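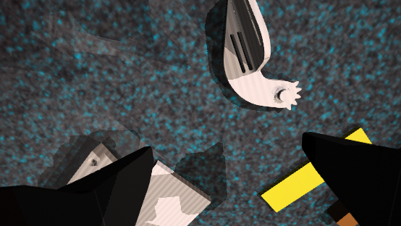
시뮬레이션 성공률을 안전 근거로 쓰는 관행에 반대한다. Brotau 라인의 9월 정지 건이 그 이유다. 평행 그리퍼가 공구를 놓친 뒤에도 제어기는 파지 완료 신호를 유지했고, 팔은 빈 손으로 4회 더 이송 동작을 수행했다. 떨어진 공구는 컨베이어 틈에 끼었다. 인명 피해는 없었다.

해당 정책은 가상 환경에서 1,000회 시험 중 700회 넘게 성공했다. 보고서에는 이 수치만 실렸다. 실패한 시행 가운데 309회가 같은 유형, 즉 손가락 간격만으로 파지를 판정한 오류였다는 사실은 부록에 있었다. Ayodele Oyewole은 검토 회의에서 이를 지적했으나 마찰 계수 조정 항목으로 분류되어 넘어갔다.

나는 이 분류가 잘못이었다고 본다. 마찰 계수를 바꾸면 미끄러지는 빈도가 달라질 뿐, 미끄러진 사실을 모르는 제어기는 그대로 남는다. 그림자와 표면 무늬를 아무리 정교하게 렌더링해도 접촉력 모델이 단순하면 결과는 같다. Ivar Lindqvist는 힘 센서 추가가 사이클 타임을 늘린다고 반론했는데, 정지 시간을 계산에 넣지 않은 주장이다.

승인 기준에는 성공률과 별도로 미검출 실패율을 두어야 한다. 파지 판정은 간격과 힘, 두 신호가 일치할 때만 유효로 처리하고, 불일치 시에는 이송 전에 정지시킨다. Jerkel 셀의 재가동 승인도 이 항목이 채워질 때까지 보류하는 것이 맞다.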